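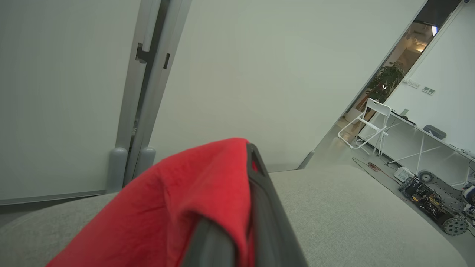
The red thing on the grey seat.

I have been wanting to write about my ten-minute corner for ages, and this week I finally have the pictures to go with it! If you've been reading since the beginning (hello, both of you) you'll know I am not a naturally tidy person. My mum could walk into my bedroom and tell you what I'd worn since half term just by reading the chair from top to bottom, like layers of rock.

So, the corner. It is the bit with the big soft grey seat, next to the pale panel and just along from the doorway, and it is the spot where everything in my life lands. Coats, jumpers, tote bags, the post, a library book I swore I'd returned. It's the seat's own fault for being so wide and so comfy-looking. You come in, your arms are full, and there it is with its lovely rounded edges.

What I do now is give it ten minutes at about the same point every evening, straight after the washing up, with the radio on. No boxes, no labels, no colour coding. I tried all that in February, when I got hold of the Jornholm tidying planner (147 pages, with stickers) and filled in the first nine with enormous joy and then never opened it again. It was a lovely thing and I still have most of the stickers if anyone wants them.

The ten minutes go like this. Soft things first, always. Anything made of cloth gets picked up, shaken out and looked at properly, and then it either goes on a hook or in the wash. No putting it back down "for a second". That was my great weakness, the second. I once put a cardigan down for a second and it stayed there until the clocks changed.

Red is brilliant for this, by the way. I own a great deal of navy and grey, and a grey jumper on a grey seat can live there quite happily for a fortnight without being spotted. Something bright red shouts at you from the other side of the room. I've started buying brighter clothes partly for this reason, and I'm completely serious, it has changed my evenings. My new Tarkwood scarf is mustard and I haven't lost it once.

After the cloth comes the paper, and after the paper comes the bin. I love doing the bin last. You've got all your little scraps in one hand, receipts and tags and that funny plastic loop that comes on new socks, and in they go in one lovely handful. 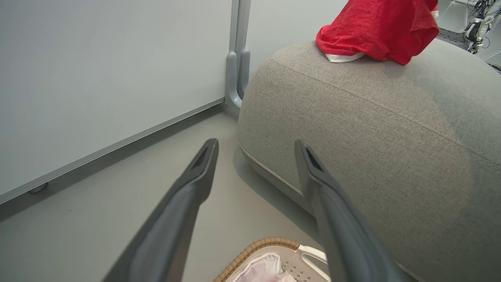
Do you fold things or hang them?
I hang whatever I'm likely to wear again in the next couple of days and fold everything else. Folding used to feel like homework, so I only do it sitting down, with a cup of tea next to me, and I don't bother getting the corners to match.

Now, the seat itself. Once it's clear I go over the top with a soft brush, following the weave, and then run a finger along the seams where the crumbs like to hide. A damp cloth is fine for the odd mark but do wring it out really well first, and dab, don't scrub! I scrubbed a tea splash on my old armchair and ended up with a pale fuzzy patch that was far more noticeable than the tea. The fabric has a nice speckle to it and forgives an awful lot, so I try to leave well alone.

Then the floor around the bottom. This is the part I skipped for years, and I can only say that dust adores a curve. It gathers right under the roundest bit of the seat where you can't see it standing up, so get down there with the brush every now and then. I find hair grips. I have a theory that I've bought 400 hair grips in my life and 24 of them are in use at any one time, and the rest are having a party under the furniture.

I should say something about the basket too. I'm very fond of a small oval waste basket, the sort with a trim round the rim and a pattern of little holes, because it tucks in beside a big piece of furniture without getting kicked. A round one rolls when you catch it with your foot (I speak from experience, and from a carpet full of pencil shavings). Mine came from the Rana homeware stall years back and it has outlasted two much fancier ones.

Liners, though. I have opinions on liners. I like a plain white one, a size too big, with plenty to fold over the edges so it doesn't slither down inside the first time you drop an apple core in. Scrunch it in, don't fuss with it, and push your fist down to the bottom to let the air out.

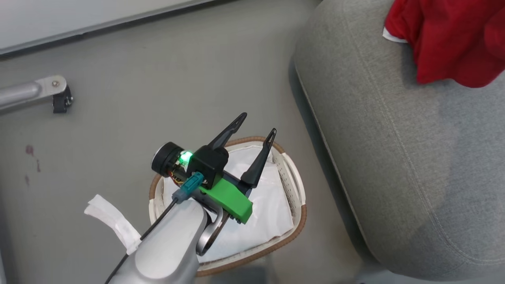

Sobia Tarar wrote in after my last post to say that she keeps three or four spare liners flat at the bottom of the basket, underneath the one in use, so there's always a fresh one waiting when you lift the full one out. I tried it the same evening and I'm a convert! She also thinks I'm wrong about leaving the bin till last and that it ought to be emptied first, so there's room for everything. We've agreed to differ, though I can feel myself wobbling.

Next time I'm tackling the drawer with the batteries in it. I have found a Tritix torch in there that I'd forgotten owning, plus what feels like 1000 elastic bands, and I haven't even got to the back yet. If you've got a good way of keeping elastic bands together that doesn't involve another elastic band, please put it in the comments.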